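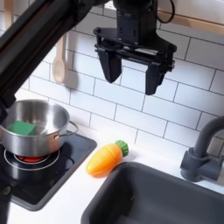 March
By Dayana Villalobos

Pultside Community Kitchen: quarterly walk-through, with comments

Areas covered: receiving door, dry store, walk-in, prep room, cook line, dish room, restroom and hallway, rear yard. Walk-through started at 7:30 a.m., before the breakfast crew had the line going. Fereshteh Hashemi came along for the cook line and the walk-in. Anayeli Nava had the keys and the maintenance binder.

Marks used: OK, FIX (repair or correct before the next quarter), NOW (correct the same day), N/A. Comments are mine unless another name is given.

1. RECEIVING DOOR

1.1 Door closes fully and latches. OK
1.2 No daylight under door. FIX
The sweep is worn at the hinge side. Anayeli has a replacement on the shelf in the maintenance closet but it is too short by a finger's width. Order the next size up. Do not cut and patch two pieces together as was done last time.
1.3 Floor clear of boxes and pallets. OK
1.4 Delivery log filled in. FIX
Three Ibarra produce deliveries have no temperature written. The driver's initials are there and ours are not. Whoever signs for the order writes the temperature at the door.
1.5 Thermometer at receiving station. OK
Checked in ice water, reads true.
1.6 Light over door. OK

2. DRY STORE

2.1 All stock off the floor. NOW
Two sacks of rice on the floor behind the door. Moved to the bottom shelf while I was there.
2.2 Shelving level and secured to wall. FIX
Left unit has lost one wall bracket. It doesn't rock when loaded but it does when the top shelf is full and the bottom is empty. Keep the cans low until the bracket is back.
2.3 Opened bags in lidded containers. OK
2.4 Containers labeled with contents and date. FIX
Cornstarch and powdered sugar were side by side with no label on either. Fereshteh tasted both and labeled them.
2.5 Oldest stock to the front. OK
Much better than in the last report. The new tape line on the shelf edge seems to help people remember.
2.6 No sign of pests. OK
Traps dry and dated. The contractor's sheet is in the binder.
2.7 Chemicals stored elsewhere. OK

3. WALK-IN COOLER

3.1 Air temperature at or below 41 F. OK
Door gauge and inside thermometer agree.
3.2 Door gasket sound. FIX
Split at the lower corner. It still seals, and a slip of paper shut in the door holds at every point I tried. Replace anyway before warm weather.
3.3 Inside release works. OK
Fereshteh went in and let herself out, twice.
3.4 Raw meat below ready-to-eat food. OK
3.5 Everything covered. NOW
One pan of cooked beans with foil on half of it. Covered and dated.
3.6 Date labels present and current. FIX
Most are fine. The label printer has run out and people are using masking tape, which falls off in the cold. Labels are on order from Prurko. In the meantime write on the lid with the grease pencil.
3.7 Fan guards clean. FIX
Dust on the right guard. Anayeli will do it when the cooler is emptied for the floor.
3.8 Floor dry. FIX
Wet patch under the evaporator. The drain line has a sag in it and should be rehung.

4. PREP ROOM

4.1 Hand sink reachable, soap and towels stocked. OK
The sink was blocked by a cart in the last two reports. It was clear this time.
4.2 Hot water at hand sink. OK
4.3 Cutting boards without deep grooves. FIX
The two green boards are finished. Take them out of use. The rest can be resurfaced.
4.4 Knives stored in rack or guards. OK
4.5 Slicer unplugged when not in use, guard in place. OK
4.6 Slicer cleaned behind the blade. NOW
Dried cheese behind the blade. It was taken apart and washed before anyone used it. The cleaning sheet was initialed for the night before, so I have spoken with the person who initialed it. I would like the sheet signed after the work, with the machine still open.
4.7 Sanitizer buckets at correct strength. OK
Test strips are down to the last few. Order more.
4.8 Cut-resistant gloves available. FIX
One pair found, size large. Xóchitl Tovar has asked for small since the fall. Order two pairs of small and one of medium.

5. COOK LINE

5.1 Hood filters in place and clean. OK
5.2 Hood service tag current. OK
5.3 Fire suppression pull station clear and marked. FIX
Clear, but the sign has faded so much that a new person wouldn't know what it was. Diltton sent a replacement with their last visit and it is in the binder, still in its sleeve. Put it up.
5.4 Class K extinguisher mounted, pin and seal in place. OK
Gauge in the green. Monthly initials complete.
5.5 Gas shutoff reachable. OK
I asked two people on the morning crew to show me where it is. One knew. It should go back on the first-day tour.
5.6 Burner knobs present and turning freely. FIX
Back left knob on the six-burner is cracked. It turns but it slips. Leave that burner off until it is replaced.
5.7 Pot handles sound. FIX
Took one saucepan away. The rivet was loose. Please don't bring it back out of the recycling box.
5.8 Wall behind range clean, grout sound. OK
Fereshteh says the degreaser we changed to in the winter works better on the grout and smells worse. Run the hood while using it.
5.9 Floor mats flat, no curled edges. NOW
The mat by the fryer had a curled corner that caught my shoe. Removed. There is a spare in the hallway.
5.10 Fryer on level footing, casters locked. OK
5.11 Dry towels or mitts at each station. FIX
Plenty of towels, most of them damp. A damp towel on a hot pan will burn a hand. Mitts have been requested in this report before.

6. DISH ROOM

6.1 Final rinse temperature. OK
6.2 Racks stacked no higher than shoulder. OK
6.3 Drain running. FIX
Slow. Anayeli pulled the strainer and got a quantity of labels out of it. It ran better afterward, but I would still have the line cleared. Peel labels off before the containers go to dish.
6.4 Eyewash station. FIX
Water runs on both sides. One dust cap is missing. The weekly flush has not been written down for the past month.
6.5 Chemical bottles labeled. OK
6.6 Safety data sheets on hand. FIX
The binder has sheets for two products we no longer use and none for the new degreaser. I have printed one and put it in. The old ones can go to the back.
6.7 Broken glass bin. OK

7. RESTROOM AND HALLWAY

7.1 Self-closing door. OK
7.2 Handwashing sign. OK
7.3 Exit path clear. NOW
Folding chairs were leaning along the hallway wall. They leave enough room to pass until one slides. Moved to the hall closet. Anyone who borrows the chairs puts them back in the closet.
7.4 Exit sign lit, battery test. OK
7.5 First aid kit stocked. FIX
Short on burn dressings and blue bandages. Everything else is there and in date. The kit list calls for 16 bandages of each size and the large ones were gone.
7.6 Electrical panel clear. OK
Three feet in front, measured.
7.7 Emergency phone list. FIX
Still has the old manager's number at the top. Li-hua Yeh is to be listed first and I am to be listed second.

8. REAR YARD

8.1 Dumpster lids closed. OK
8.2 Grease bin lid locked, ground clean. FIX
Lid locked. There is a spill on the near side. Absorbent first, then wash. Do not hose it toward the storm drain.
8.3 Steps and rail. FIX
The rail moves at the bottom post. I would treat this as the most urgent of the FIX items, as people come down those steps with full hands in the dark.
8.4 Yard light. OK
On its timer, but the timer is an hour off.

ITEMS CARRIED FROM THE LAST REPORT

Receiving light: done.
Walk-in shelf clips: done.
Mitts: not done, see 5.11.
Restroom fan: done. Anayeli replaced the motor instead of the whole unit.
Small cut gloves: not done, see 4.8.
Back step tread: done. The rail next to it has now come loose.

ORDERS NEEDED

Door sweep, next size up
Green cutting boards
Walk-in gasket (model number is on the inside of the door, upper hinge side)
Sanitizer test strips
Cut gloves, two small, one medium
Range knob
Oven mitts, four pairs
Eyewash dust cap
Burn dressings, blue bandages

COMMENTS RECEIVED AFTER THE DRAFT WENT AROUND

Li-hua Yeh: Approved to order everything on the list. The gasket and the rail come out of the repair line and the rest out of supplies. Please get a price on having the dish drain cleared before booking it.

Xóchitl Tovar: The mitts in the last order were the thin kind and they were no good for sheet pans. If we are buying again, can we get the long ones. Also, the cart that used to block the hand sink is now parked in front of the slicer.

Fereshteh Hashemi: On 5.6, I have taken the knob off completely so that the burner can't be lit by mistake. It is in the drawer under the ticket printer.

Anayeli Nava: Rail post is done. Two new anchors, and I went deeper this time. Drain line in the walk-in has been rehung and the floor was dry the next morning. I need someone to hold the other end for the shelf bracket.

D. Villalobos: Noted. 8.3 and 3.8 changed to OK. The cart goes back by the dry store door. I will look at the mitts with Xóchitl before the order is sent.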